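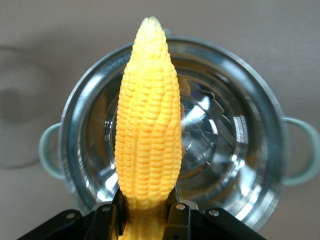 Dinesh Kaimal puts it this way: the food part can be taught in a week, but a person either likes eating lunch with four-year-olds or doesn't. He had the job before moving to our Mowat site, and we are now hiring for his old position.

**Lunch and Kitchen Assistant, Flomholm Child Center**
Part time, school year, starting in March

Flomholm serves lunch and an afternoon snack to children ages three to five. The assistant works with the cook in the morning, eats with the children at noon, and cleans up afterward. Shifts run from 9:30 a.m. to 2:30 p.m.

## What you will do

- Wash and cut fruit and vegetables
- Set out trays, cups, and napkins before noon
- Sit at a table with 6 children and help them serve themselves
- Check every tray against the allergy sheet – this is done by two people, every day, no exceptions
- Wash up, wipe the tables, and sweep
- Write down fridge and freezer temperatures
- Help with the food corner, where children handle, sort, and talk about foods before they try them

You will not plan menus or order supplies. The cook does that with the office at Gekwood. 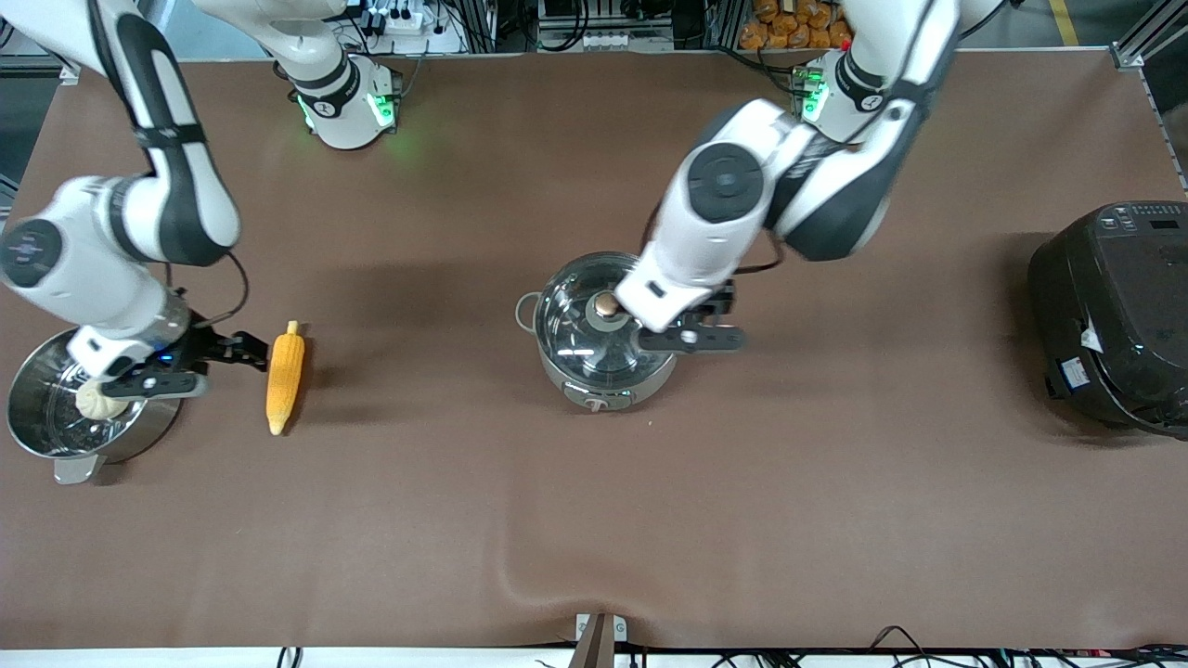 ## What we ask for

- A food handler card, or willingness to get one in your first month (we pay the fee)
- A clear background check
- Able to lift a full crate of milk and stand for most of the shift
- Spoken English good enough to follow allergy instructions. A second language is welcome
- 2 references, at least one from a job or school

Experience with young children helps but is not required. We have hired people straight from restaurants, and one from a garden store.

## Pay and leave

Pay follows the Gekwood support staff scale and depends on experience. Lunch is included. The center closes for two weeks in winter and those weeks are paid.

## How to apply

Pick up a form at the front desk or ask for one by phone, extension 208. Return it with your references to Room 2, Fastano Building. Interviews last half an hour and include a visit to the lunchroom – please wear closed shoes.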